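Teaching by the Handful

A start-up in a former shoe warehouse is training robots on office chores, one short demonstration at a time

July 10, 2018

The job on the board for the morning is "paper path, open and check." It takes less than a minute to do. By lunch it will have been done 64 times, by people with a gripper on one hand or both, and every one of those attempts will be on a hard drive in the next room.

Guvard rents the second floor of a building that used to store shoes. The company wants to sell a robot that can look after the dull equipment in an office: the printers, the coffee machine, the supply closet. It does not have that robot yet. What it has is a growing pile of recordings in which people do the work the way the robot will have to do it, with tools that match the robot's own hands.

Showing a machine what to do by hand is an old idea. In car plants, technicians have long taken hold of a robot arm, led it through a weld or a spray pass and had it play the motion back. That works when the part is always in the same spot. An office printer gets pushed six inches to the left when someone needs room for a plant, and a played-back motion will then close on air.

The newer approach is to collect many demonstrations of the same task, each a little different, and train a program on all of them. The program has to work out which parts of the motion matter. For that it needs to see what the person saw and know where the hands were at each moment. The more the desks, machines and starting positions vary, the better the odds that it copes with a desk it has never met.

Guvard began with remote control. The operator sat at a station called Pumen, two levers and a screen, and drove a pair of robot arms across the room. It gave very clean data, as the arms recorded their own joint positions. It was also slow. A drawer that a person opens in two seconds took most of a minute through the levers, and new operators tended to squeeze too hard. Printer covers cracked. One day in May the team got 6 usable runs out of a full shift.

Pumen is still in use for tasks where the robot's reach is the hard part. For most others the company has moved to a kit it calls Nirka, which leaves the robot out of the room. The operator puts on a harness and holds the grippers directly. The jaws open and close under the person's own fingers, and the software later converts the path of the hand into a path for the arm.

People take to it quickly. Training a new operator on Pumen took two weeks. On Nirka it takes an afternoon, and most of that goes to breaking habits. Operators learn not to shift a part between their fingers, because the robot has no fingers to shift it with. They learn to keep their hands in view. They learn to pause before and after contact, long enough for the program to tell an approach from a grasp. One sheet of instructions taped up by the door says only "Slower than you think."

The weight is the main complaint. An hour with both arms held out is tiring, and operators swap at the half hour. The other complaint is boredom, which the company takes seriously. Tired people do tidy, identical runs, and tidy, identical runs are worth less. So the task sheet changes the setup every few attempts. The appliance is turned a little, the chair is moved, or the other hand goes first.

Mistakes are kept too, if the operator recovers from them. A dropped part that gets picked up again teaches the program something that a perfect run can't. Attempts that end badly go into a separate folder and are used for testing.

A reviewer watches every recording before it is accepted. The checks are simple. Did the task finish? Were the hands tracked the whole way? Did anything in the recording show a name, a face or a document that shouldn't be there? About paper the rule is strict: only blank sheets go into the machines.

The company's goal for the year is 3000 accepted runs across all its printer tasks. Chareonsuk, the small engineering firm that builds the gripper shells, has changed the handle twice in that time to ease the strain on the wrist, and a third version is on order. Each change costs something, as the new shell sits a little differently in the hand and older recordings have to be corrected to match.

Whether all of this adds up to a robot that can clear a jam on its own is still an open question. In house tests, the arms can open a front cover on a printer they have trained on. On one they haven't, results are mixed, and the inside of the machine is where most attempts fail. It is dark in there, the parts are small, and a gripper blocks much of its own view.

Tracking is what makes the kit useful, and it is also the part that limits where an operator can reach. Position is worked out from printed markers, black-and-white patterns on white cubes, and a marker has to stay visible to be of any use. Inside an open printer that is a real constraint. One cube is mounted on the left-hand gripper and another is strapped at the right wrist, so the right hand can go into the slot after a small part while its marker stays farther back along the arm. Operators still have to watch the angle of the wrist, and reviewers look hardest at the moments when a hand is deepest in the machine.

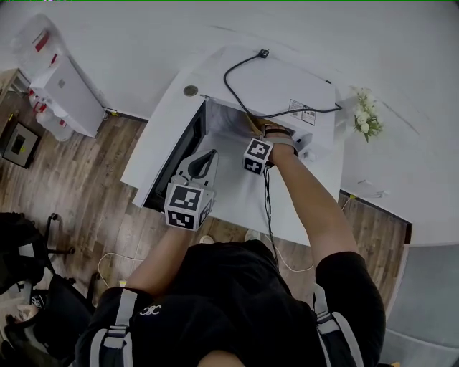 212 shares
18 comments

Related stories
The warehouse arm that learned to wait
Why factory robots still get led by the hand
Inside a repair shop for office machines
What a gripper can't feel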